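Home | Issues | Textiles | Water | Appliances | Archive | Subscribe

Search the archive Enter keyword Go

What the Mesh Holds Back

Domestic laundering is now a recognized source of fiber loss. The engineering response is divided over where the fiber should be stopped. 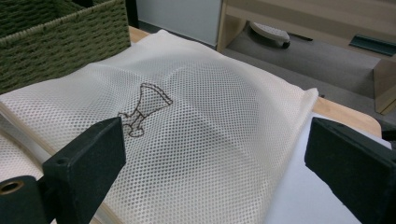

A mesh laundry bag with a printed motif.

By Miroslava Tóth
20 May 2021

A household washing machine is a poor laboratory instrument. Its fill volume varies with the load sensor, its drum speed drifts with belt wear, and its drain pump leaves a residue of water in the sump that carries fiber from one cycle into the next. Anyone who wants to know how much lint a fleece jacket gives up in a wash has to deal with all three before the first filter paper is weighed.

Ctibor Matoušek has spent most of his working life on the third of these. His test bench at Custilis, a contract laboratory for the appliance trade, holds six front-loading machines of the same model, each with the sump drilled and fitted with a flush port. Between runs the machines are rinsed empty until the filter blank falls below the detection limit of the balance. On some days the rinsing takes longer than the testing.

"People send us a garment and expect a number," Matoušek says. "The number belongs to the garment, the machine, the water and the detergent. If you change one, you have a different number."

The mechanism is well understood. Staple yarns are made of short lengths of fiber held together by twist. Agitation works the ends loose, and a loose end that is flexed often enough either pulls out whole or breaks. Filament yarns have fewer free ends and shed less, unless the fabric has been brushed or sheared to raise a nap, in which case the finishing step has cut the filaments into short lengths and left them in place. Cotton sheds as readily as polyester. It attracts less attention only on account of how it breaks down afterward.

Mechanical action accounts for part of the loss and water volume for more of it than the trade once assumed. A high ratio of water to fabric moves more liquid through the weave and carries loosened fiber away from the surface. The delicate program on many machines combines low drum speed with a deep fill, and in the Custilis series it released more fiber from the same fleece than the standard program did. Temperature had a smaller effect. Detergent mattered chiefly through foam, which cushions the load.

The December series covered 797 cycles on 14 fabrics. Loss was highest in the first wash for every fabric tested and fell over the next several. For knitted polyester it then leveled off. For the brushed cottons it rose again late in the series as the yarn began to wear out, a result that single-wash tests cannot show and that complicates any label based on them.

Three points of capture are available. The first is at the garment, by choice of yarn and finish. The second is at the machine, by a filter on the drain line. The third is at the treatment plant, where most fiber already settles into the sludge and leaves the site with it.

The Conen cartridge, made by Zilteo, belongs to the second group. It is a pleated polyester screen in a clear housing, mounted on the wall above the machine and plumbed between the pump outlet and the standpipe. The difficulty is head loss. A drain pump is sized to lift water to a fixed height with little restriction beyond the hose, and a screen fine enough to hold broken fiber blinds quickly. Zilteo fitted a bypass that opens when pressure rises, so a neglected cartridge passes everything. In the Custilis trial the bypass opened after 34 cycles on a mixed household load. On a load made up of new towels it opened far sooner.

Cleaning is the weak point. Users rinse the cartridge under a faucet, and the fiber goes down the drain it was meant to be kept out of. The instructions call for the cake to be dried and scraped into the trash. A field trial in the town of Montes asked households to return the scrapings in envelopes for weighing. Return rates fell each month, and Matoušek treats the later figures as unusable.

Built-in filters would avoid the plumbing and could share a sensor with the pump. They would also need a larger pump, a longer drain phase and a revised energy rating. Manufacturers have asked for a test method before committing to tooling. The draft method now in circulation specifies the rinse procedure, the filter pore size and the drying time. It does not yet specify the garment.

Contact the editors | Reprints and permissions | © 2021 All rights reserved | Back to top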